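Two-arm kitting cell used to compare gripper fingers at Vornbridge

May 15, 2024
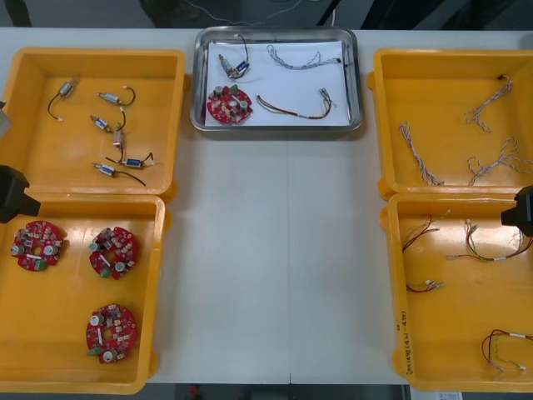
The comparison cell at Vornbridge, with parts bins on either side and the kit tray at the far edge of the table.

Engineers at the Vornbridge test workshop have finished the first round of a comparison between two sets of gripper fingers on a two-arm kitting cell. The task is to take one motor, one round circuit board, one wire harness and one multicoloured lead from open bins and lay them together on a paper-lined steel tray.

The work is led by Slavica Vlachou, with Junaid Usmani responsible for the arm controllers and Fatos Golob for the fingers. It was commissioned by Mladenović, a small assembler of pump drives, which at present kits the same parts by hand.

The parts are split by side. Motors and boards are kept in the two yellow bins on the left and are picked by the left arm. Harnesses and leads are in the two bins on the right and are picked by the right arm. Both arms place on the same tray, so the controller has to hold one back while the other is over it. In the first round this was done with a simple lock: an arm asks for the tray, waits if it is taken, and gives it up once its gripper has cleared the raised side.

Two finger sets were compared. The first, supplied by Grullbridge, is a plain parallel pair with flat rubber faces. The second was cut in the workshop to a drawing by Golob and has a shallow groove down each face and a narrower tip. The same pair of gripper bodies was used for both sets. Closing force was fixed at the start of each run and was not adjusted between parts.

Each set was run for 400 picks, divided equally between the four part types. A pick was counted as good if the part reached the tray, stayed on the paper and brought nothing else out of the bin with it.

The flat fingers did well on the boards. These are ring-shaped, with a hole in the middle, and can be taken across the rim with one finger inside the hole. The remaining faults were nearly all cases where the outer finger came down on the green connector block. Turning the approach angle away from the connector removed most of them, at the cost of a longer wrist movement.

Motors were less even. The flat faces held the silver body well when the motor lay square to the fingers, but let it turn when it was gripped at an angle. The grooved fingers stopped the turning. They did not help with the leads, which cross one another when several motors are in the bin, and a second motor was sometimes lifted by the first. Usmani has since added a short upward move followed by a pause, after which the camera checks whether more than one body has left the bin. If so, the gripper lowers and opens.

The right side gave the larger difference between the two sets. The twisted grey and white harnesses are stiff enough to be taken at almost any point, and both sets managed them. The thin leads are not. With the flat fingers the arm often closed on two leads at once, or on none. The narrower tip of the grooved set could be placed beside a connector and closed on it alone, and 70 of the thin leads were delivered cleanly on that set, against 52 on the flat one.

Cycle time was recorded but is not being treated as a result at this stage. A full kit took about 4 minutes with either set, much of it spent waiting for the tray. Vlachou said the lock would be replaced before any timing was reported.

"We have the left arm stopped in the air while the right one straightens a wire," she said. "The tray is wide enough for both if we give each arm its own half. We left that out of the first round to keep the controller the same for both sets of fingers."

Camera placement is also to be looked at again. The present camera sees the whole table from a fixed position, which is good enough to find a board or a motor but gives few pixels across a thin lead. Živko Matić is preparing a second camera for the right wrist. It will be used only for the leads and the harnesses, and the fixed view will be kept for checking the finished kit.

The glossy inside of the bins was a smaller difficulty. Reflections from the overhead lights were taken for silver motor bodies in a number of early trials, which were thrown away. Dimming one row of lights cured it, and the counted runs were all made with that setting. A matt liner has been suggested, but Matić would sooner solve it in the picture processing, as the customer's own bins are of the same type.

The second round is planned for August. It will use the grooved fingers on the right arm and the flat fingers on the left, together with the divided tray and the wrist camera. Milovan Trajkovski of Mladenović has asked for mixed bins to be tried as well, with motors and harnesses together. Vlachou said this would be run separately from the main count.

The run logs and the finger drawing are held in the workshop's Tallow project folder and can be requested from Golob.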